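Trolport Student Robotics Club: Equipment and Software Tickets
Ticket 46
Status: open, workaround in place
Opened: July 28, 2024
Unit: hand-held gripper B
Software: Rirkent recorder, club build

Problem

Gripper B reports the wrong opening width partway through a session. It starts correctly at zero when the fingers are closed. Later in the same session it shows 12 mm with the fingers fully closed. Gripper A, on the same laptop with the same settings, stays at zero. The task is the bottle pick for the September entry: approach, close, lift off the round base, put back.

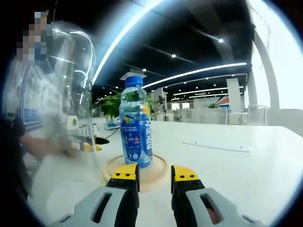 The width error does not grow slowly. It arrives in one jump, and after that it stays the same until the recorder is restarted. I first suspected a loose tip, as a tip that shifts would change where the fingers meet. Each yellow tip is held by two dark screws, so I checked all four with the small driver. None of them moved. The black pads on the inner edges were checked as well and are seated properly.

Tried so far

1. Restarted the recorder. Width goes back to zero, then the fault returns later.
2. Swapped the cables of A and B. Fault stays with B.
3. Ran B with no bottle, opening and closing it 200 times. No jump.
4. Ran B with the bottle at normal speed. Jump at close 18.
5. Repeated step 4 with slow closes. No jump in the time we had.

Steps 3 to 5 suggest it needs a fairly hard close on something solid. Please don't open the housing before the next entry in this ticket is read.

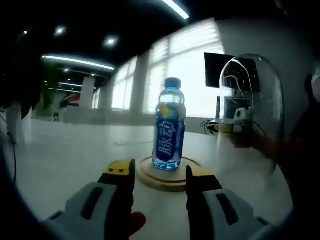

Moira Huller
Second year, hardware lead

Update. I went through the recorder log for step 4. The jump lines up with a single missed reading from the width sensor. The recorder fills the gap with the last good value and then carries on counting from there, so everything after it is off by the same amount. That is a software fault, but it doesn't explain why only B misses readings. My guess is the sensor connector inside the right housing.

Until it is fixed:

- Close B fully before every take and read the width. If it is not zero, restart the recorder.
- Leave the bottle toward the back of the round base as before, so that old and new takes can be compared.
- Mark any take with a jump as "width bad" and keep the file.

Still to do: reseat the connector, then repeat step 4 with the same bottle. The Wendt workshop has the right crimp tool if the connector needs replacing. The gap filling in the recorder has its own ticket now and should be left out of this one.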